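Planning and Budgets > Equipment purchases
Thread: Arm for dish task work, buy now or simulate another quarter?

ksutanto
Posting the planning question separately from the software one. We have a budget line for one arm plus hand, and I have to commit it by the end of August. Current work is all in simulation, sink task, single arm on the floor side of the counter.

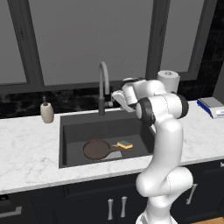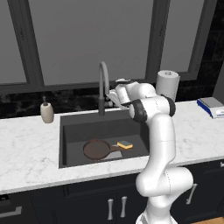
Quotes are in from Ternelier and Troncoso. Ternelier is cheaper on the arm, but the mounting pedestal is a separate line at 900 dollars and the lead time is 42 days. Troncoso includes the pedestal and wants a service contract. My concern is reach. With the hand up beside the faucet, the arm has to come over the front of the counter and most of the way across the sink, and I don't want to pay for a longer model if the pedestal can go closer. Cabinet handles limit how close that is. Anyone bought for a similar layout?
Khairul Sutanto

dreyfuss_b
Get the reach chart at full payload, with the hand's own weight subtracted. Troncoso's brochure number is for a bare flange. We lost 800 grams to the hand and cable dress before picking anything up.

millrace
Disagree with buying at all this quarter. If the policy isn't stable in sim, the hardware will sit. We had a Nellance unit in the crate from spring until the week before the warranty lapsed.

ksutanto
The warranty starts at commissioning with Ternelier. I asked. Troncoso starts it at shipment.

millrace
Then get that in writing on the order itself. Sales email doesn't count. My point about timing stands.

dreyfuss_b
millrace, the counterargument is that sim won't tell him what water does to the hand. A pan and a sponge in a basin is a geometry problem. Add running water and you're pricing seals or gloves, and neither is in the quotes as he describes them.

ksutanto
Correct, neither quote has ingress protection for the hand. Ternelier lists a sleeve as an accessory, no price yet.

torque_spec
Two things for the spreadsheet that people skip:
Floor anchoring. If the floor is a wood finish over something soft, the pedestal needs a plate. We paid more for the plate than for the pedestal.
Spare fingers. Order them with the arm. Ours came from a different warehouse and took longer than the arm did.

millrace
Agree on the fingers. Still say rent. Stellinham does monthly rental and part of it comes off the purchase price.

dreyfuss_b
Stellinham's rental pool is older controllers — check the firmware version before you sign, or you'll be porting your interface twice.

ksutanto
I'll ask them for the controller revision. I'm also rerunning the reach check on Saturday with the base moved back, to see whether the short arm still gets to the rear of the sink. If it does, the short Ternelier with the sleeve and a spare finger set is my default. Will post the line items.

torque_spec
Run it with the elbow on the other side too. Paper towel roll is right behind it in your setup.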